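3.2 Surface brightness and the comfort of seated work
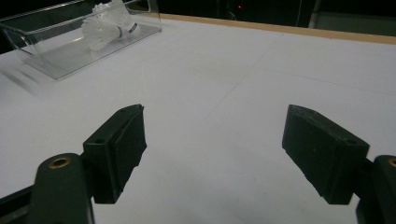 Figure 2. White tabletop against a darker background.

The first part of our survey concerned the color of the work surface. In the older literature on office lighting, the desk is often treated as a neutral element, and most attention goes to the lamp and to the window. Our respondents did not see it in this way. When they were asked to name one thing in the room that made their eyes tired, many of them named the table before the lamp. This result was also found in our small pilot study in August, but at that time we considered it an effect of the question order. In the main survey the order was changed, and the answer stayed the same.

The main survey was sent to employees of four companies which share a business park: Winard, Wanis, Bassi and Skoneo. In total 510 persons returned a complete questionnaire. The companies differ in the type of work. At Winard and Wanis the work is mostly accounting and correspondence, while Bassi has a large drawing office. Skoneo is a translation company, and its employees read from paper more often than we expected. All four had replaced their furniture in the years before the survey, and all four had chosen light surfaces, but not the same ones. Winard and Bassi have white tables. Wanis has pale gray, and Skoneo has kept a part of its old brown desks in the two rooms on the north side.

The complaints were not distributed equally. In the rooms with white tables, respondents wrote more often about glare, and they used words such as "sharp" or "cold" in the open field. Some of them had covered part of the table with a large sheet of paper, a cloth or a writing pad. We did not ask about this habit in the questionnaire, so it is known only from the comments. In the brown rooms of Skoneo the complaints were of another kind. There the respondents found the room gloomy in winter and wished for a second lamp, but they almost never mentioned tired eyes.

It would be too simple to conclude that white is bad. Much depends on the difference between the table and what is behind it. If the wall or the floor behind a white table is also light, the eye moves between two similar levels and the change is small. If the background is dark, the eye must adapt each time the person looks up. Figure 2 shows a combination of this second type. In the drawing office of Bassi the floor is dark blue carpet, and the respondents there gave the lowest comfort scores in the whole survey, with a mean of 53 on a scale from zero to 100. The lamps at Bassi are newer than those at Winard, and the windows are larger. For this reason we do not think that the lamps can explain the result alone.

A second factor is the finish. A glossy surface returns the shape of the lamp, and the person sees a bright spot which moves when the head moves. A matte surface spreads the light and the spot disappears, but the general level remains high. In the interviews we noticed that people do not separate these two effects. They say "the table shines" in both cases. Leone, who conducted the interviews, therefore began to carry a small sheet of gray card and asked each person to put it under the document they were reading. Most of them reported a difference at once. A few reported no difference, and these were mainly persons who sat far from the window. We mention this test only as an observation, because it was not planned and no control was made.

The position of the window also had an influence, although it was weaker than we had assumed. Persons with the window at the left side and persons with the window at the right side gave similar scores. Only those who faced the window directly were clearly less satisfied, and they were few. In the open field they complained about the blinds more than about anything else.

Finally, we should mention age. Older respondents asked for more light on the page and at the same time for less light from the table. These two wishes are difficult to satisfy with one ceiling lamp, and we return to the question in Section 4, where the task lamps are discussed. Younger respondents wrote shorter comments and were more interested in the appearance of the room. Several of them liked the white tables very much and would not wish to change them, even when they had also reported glare in an earlier answer.

3.3 Noise

The questions on noise were placed after those on light and used the same scale. The answers are less complete, as a part of the respondents at Wanis had moved to another floor during the survey period.

Related articles
Daylight and reading speed in shared offices
Floor coverings and perceived room size
Why employees close the blinds: an interview study
Task lamps for older office workers

Shares 2 | Comments 0

Contact: Fiorella Leone, corresponding author | Published online Sat 8 June | All rights reserved | Back to top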